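Wullamo Finger and Bracket Kit for Small Robot Arms

Maker: Nnamdi Ogundipe, Dandthorpe shared workshop
Item no. 653
Page updated 24/06/2018

The Wullamo kit is for people who build with a small robot arm at home, or in a workshop they share with others. It contains white gripper fingers with a rounded shape and one angled bracket for a camera mount. I print every part myself in Dandthorpe and check each one by hand before I pack it.

The arm on my own bench is a PiPER, and all the parts were drawn on that bench. If you have another arm, please write to me first and send the hole spacing of your gripper jaws.

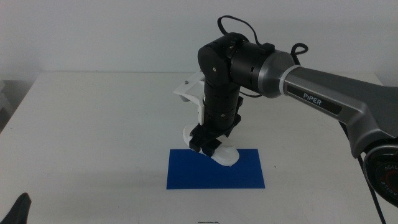
The rounded shape is softer on the work surface than a square tip. I still advise you to put a thin mat under the work, because it forgives small mistakes in height. Start with slow speed — very slow, if your arm is newly mounted — and go down only a little at a time.

Please leave enough free cable at the wrist. Turn the wrist by hand to both ends of its travel, with the power off, and only then close the cable clips.

What you receive:
Fingers, one pair, white
Angled bracket, white
Screws for the bracket
Printed sheet with the assembly steps

Price: 449 for the kit, 900 for the kit with the Ekwueme camera mount. The arm and the camera are not included. 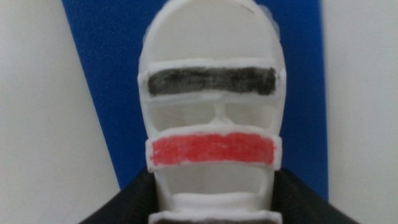 Colors: the parts are sold in plain white. You can color them with a paint marker, and I recommend to do this before mounting. One coat often stays streaky on printed material, so let it dry well and then give a second one. Keep the paint away from the gripping faces.

Delivery: parcels leave from Grendport within 3 working days. Pick-up at the workshop is also possible, but please agree the hour with me by mail.

Spare fingers can be ordered separately. Write the item number in your message, and say if you need left, right or both.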